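The Gripper Program at Olmont Skistivcombe: Your Questions, My Answers 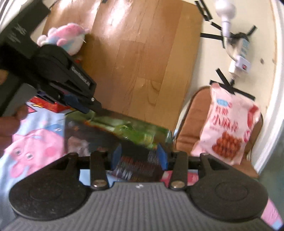

Picking up a shiny packet with the hand-held grippers.

Hi, I'm Temitope Sani, and I've been on the packing side at Olmont for 14 years. When the company announced it was bringing in arms to do part of the picking, people started stopping me in the hallway with questions, and I got tired of answering the same ones between the vending machine and the time clock. So I wrote them down. Last updated 10/28/21.

Am I going to lose my job?

Let's do the big one first. No packing jobs are being cut at Skistivcombe through the end of the contract we're on now, and that's in writing (ask Olumide Ekwueme in the front office for a copy, he keeps a stack). What happens after that contract I can't promise you, and I'm not going to pretend I can. What I do know is that the night pick shift has been short of people for as long as I've worked here, and that's where the first arms are going.

So what are the grippers we hold in our hands?

They work like the end of the arm, except you're the arm. You squeeze, the fingers close, and the software folks at Grurkach use the recordings to teach the machines how a person goes after a slippery bag or a box that's lying crooked. I thought it would feel silly. It does feel silly for the first ten minutes or so, and then you get weirdly competitive about it!

Why are we practicing on snacks and toys?

Because that's the kind of stuff people order. Mixed orders are the hard part of our job, and they always have been. A nice stiff carton is easy. A shiny wrapper with something squishy inside will slide right out from between the fingers if you come at it wrong, and a plush toy gives way when you grab it, so you have to close farther than you think. Anybody who has packed a birthday order knows all this already, which is kind of the whole idea.

Do I need to be good with computers?

Nope. Musa Yusuf sets everything up before you come in and he'll tell you when to start and stop. If you can use the tape gun, you can use these. My first day I had one of them upside down and it all got sorted out fine.

How long is a session, and do I get paid extra?

Sessions are on the clock at your regular rate, plus the trainer bonus, which shows up as its own line on your pay stub. If the line isn't there, tell Olumide before payroll closes, because fixing it afterward takes forever (ask me how I know). You work in short rounds with a break after each one. Please take the break. I skipped mine the first week and my thumbs let me know about it that night.

Does it hurt your hands?

It can if you grip too hard, and nearly everyone grips too hard at first. Hold the handle loosely and let the fingers of the tool do the squeezing. If you've had wrist trouble before, talk to Waqas Kiani in safety before you sign up. He can put you on sorting and resetting the items, and that pays the same bonus. Two people on my shift do only that and they love it.

Do I have to use both hands?

For some tasks, yes. One gripper holds the thing and the other helps, turns it, or gets something out of the way. Lefties, you're very welcome. The left one always feels clumsy to me and I'm told that's fine, they want to see how regular people do it, fumbles and all.

What if I drop something?

Pick it up and go again. Last month our group logged 997 tries and 463 of those were marked as redo, and no one got a talking-to. The redo pile is useful to them too. Just don't eat the items, please, even the ones that look really good. They get used over and over.

Are they using this to check how fast I work?

I asked this one myself, in front of everybody, and Osaze Nwankwo, our floor manager, said no. The recordings go to Grurkach under a session number, your name isn't attached, and supervisors don't get to see them. Speed in a session has nothing to do with your pick rate on the floor. If anyone ever brings up your session in a review, come find me, and then we'll both go find Osaze.

What will change on the floor?

Less bending, I hope! The plan is for the arms to handle the low bins and the repeat items, and for people to do mixed orders, damaged goods, and anything the arm gives up on. Somebody has to stand near the arms and clear jams, so there's a new job called cell lead, and ten of those spots are being posted in-house first. The training is paid. I've put my name in.

What I don't love is that the easy items were also a bit of a rest. If the machine takes all of those, what's left for us is the fussy stuff, all shift long. I've said so in the meetings, and the pick targets for mixed orders are supposed to be looked at again once the first arms have been running for a while. I'll update this answer when I hear more.

Can I say no?

Yes. It's voluntary, and you can quit after one session if it isn't for you. You don't have to give a reason.

How do I sign up?

The sheet is on the board by the break room, next to the shift swaps. Write your name and which shift you're on, and leave the last column blank for Musa. If all the slots are full, put your name at the bottom anyway, people drop out all the time.

I have a question that isn't on here.

Catch me at lunch, or leave a note in the Olmont suggestion box with "grippers" on it. I read those when I come on shift and I'll add the good ones to this page.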